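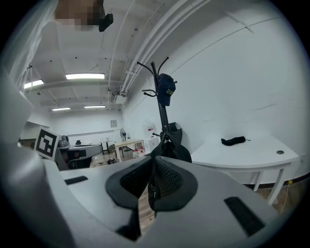 Ulano has been making small action figures for only a few years, but ask any collector with a shelf of three-inch heroes and they'll know the name. The company's next line, Pruvska, reaches stores on 31st August, and its lead designer could hardly sit still long enough to talk about it.

"I've wanted to make these since I was nine," she said, laughing. "I had a notebook full of mountain people with giant boots. My mother still has it!"

Pruvska is a frozen mountain country, home to rival clans who ride goats, dig tunnels and argue over a bell that fell down a well. The first wave has four figures, each with 32 points of movement, which is a lot for something that fits in a coat pocket (even the jaws open). Two of them come with goats.

The goats were nearly dropped. "They kept falling over," the designer said. "We tried bigger hooves, heavier hooves, a little stand. Then one of our sculptors turned the back legs out a tiny bit and it stood up on the first try. We all screamed. People from the office next door came over to see what was wrong."

I asked which figure she would save from a fire, and she picked the Well Keeper right away. She's the oldest character in the line, a gray-haired woman with a rope over one shoulder and a lantern that clips to her belt.

"You hardly ever get a grandmother in an action line," she said. "And she's the toughest one of the bunch. When we showed the early paint samples at the Stutton toy fair, kids went right past the big warrior and grabbed her. One boy asked me if she could beat a bear. I told him she already had."

The story comes on a folded map tucked behind the tray, with a short comic on the back. Fans of the old Lundgren playsets will spot a familiar idea there, as the box itself unfolds into a piece of the tunnels, and boxes can be joined end to end.

"I loved those sets so much," she said. "I wore the cardboard out. Ours is thicker, I promise."

There is also a special edition of the Well Keeper in winter colors, limited to 3,130 pieces. Why that number? "It's the height of the mountain in the comic, in meters. My business partner wanted a nice round figure and I dug my heels in."

A second wave is already sculpted. She wouldn't show me any of it, though she did let slip that somebody finally goes down the well. Then she put both hands over her mouth and asked if we could talk about goats again, so we did, for another half hour.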